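Edance wrist camera kit for small arms
Reviewed by Zorica Papadopoulos, 2018-05-07
Rating: 2 out of 5

Draltmont sells the Edance as a camera that lets your arm "see what it is about to touch." I bolted one to our Platia arm and gave it the dullest job in the shop, moving parts along a marked lane. Out of 601 cycles it lost its distance reading in 38, and in most of those the arm kept going down until I hit the stop.

The manual puts this down to poor lighting. I doubt it. I added a lamp and the count hardly moved. My guess is that the lens can't focus up close, so a plain gray surface turns to fog right when the software needs some texture to work with. Two blue lines aren't much help for height.
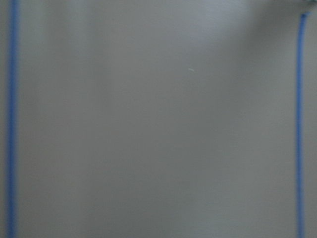

What bothers me more is what the kit does next. When it loses its reading it reuses the last good number and carries on at full speed — no pause, no beep, just a line in the log. There is a setting called "hold on loss," buried on page 32 of the manual and switched off by default. With it on, the arm does stop, though it then wants a full restart.

Support told me a fix is coming in May. They said that about the cable clip too. The older Villaseñor kit on our other bench has a worse picture, but it stops when it gets confused, and I'm keeping that one.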